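Old Dressing Tables, Cleaned and Put Back to Use
Gallery 4: White and Painted Pieces

Welcome to the fourth gallery. My name is Alois Marti, and I collect and repair dressing tables since many years in a workshop behind my house in Jirora. In the beginning I wanted only to keep one table of my grandmother. Now I have 34 of them, and my wife has forbidden the 35th.

Most people know these pieces as "vanity." I like more the old name, dressing table, but I use both on this page. The earlier galleries showed the dark wood ones and the small traveling mirrors. This one is for the white and painted tables, which are more difficult to keep nice, because every fingerprint stays on them and the old paint becomes yellow near a window.

Some words about how I work. I don't paint over everything. If the old white is still good, I wash it with warm water and a little soft soap, I let it dry one night, and after this I decide. Only when the paint comes off under my nail do I repair it. For the carved parts I use a child's toothbrush and cotton sticks. A frame with many curls can take me two evenings, and I listen to the radio and am quite happy.

The drawers are my favorite part. In a drawer you find the life of the table: powder in the corners, one hairpin, a button. In the table I bought from the Starkwood sale there was a bill for 43 coffee spoons, paid in full. I gave it back to the family and they were very pleased.

I also thank my friend Zaid Chamoun, who has a better eye for color than me. When I mix a white for a repair, he looks at it in the morning and again in the evening with the lamp. Usually he tells me to put in one more drop of yellow. Usually he has right, but I wait a day before I say it to him.

The white table with the oval mirror. The front edge of the top is gently curved, and the carved frame has curling scrollwork with gold outlines on some of the swirls. In the small open compartment there is a round dark green thing and a slim red-pink one lying across.
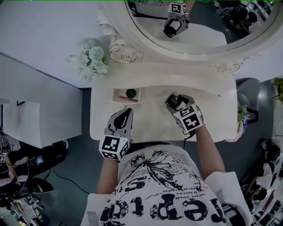
How do you clean the gold lines on a white frame without rubbing them away?
Use a dry soft brush first, and then a cotton stick which is only a little damp. Go along the line, never across it, and take a new stick as soon as the old one looks gray. Don't use glass cleaner near gold paint. When you clean the mirror, spray the cloth and not the glass, so that nothing runs down behind the frame.

If you want to measure a place for a table like these, leave enough room for the chair to go back. Many visitors forget the chair. A width of 84 centimeters is comfortable for one person with a lamp on the side.

The next gallery will come in May, with stools and chairs. I have still to sew two covers, and the fabric from Ruchti has not arrived.

Questions about repairs you can send me with the form on the contact page. I answer all of them, but please be patient in the summer, when I am more in the garden than in the workshop.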